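**Snack shelf, November**

The Cullivville office drank 68 cans of soda last month and paid for 62. Irfan Mengal, who keeps the honor box, has asked me to mention this without naming anyone. I will say only that Calloway was on deadline.

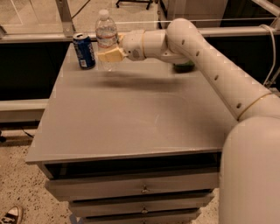
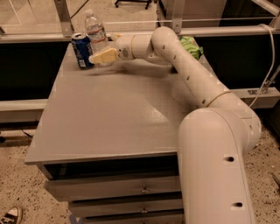
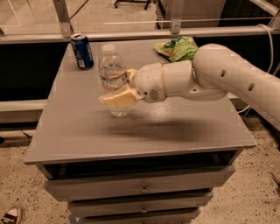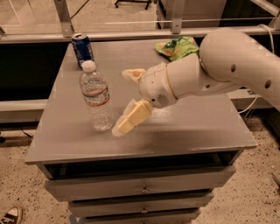 Prices stay put until spring. Ingrid Achterberg's request for "a grown-up cracker" goes to a vote at 4 p.m., upstairs. The box now takes coins and bills, but no more IOUs, Libor.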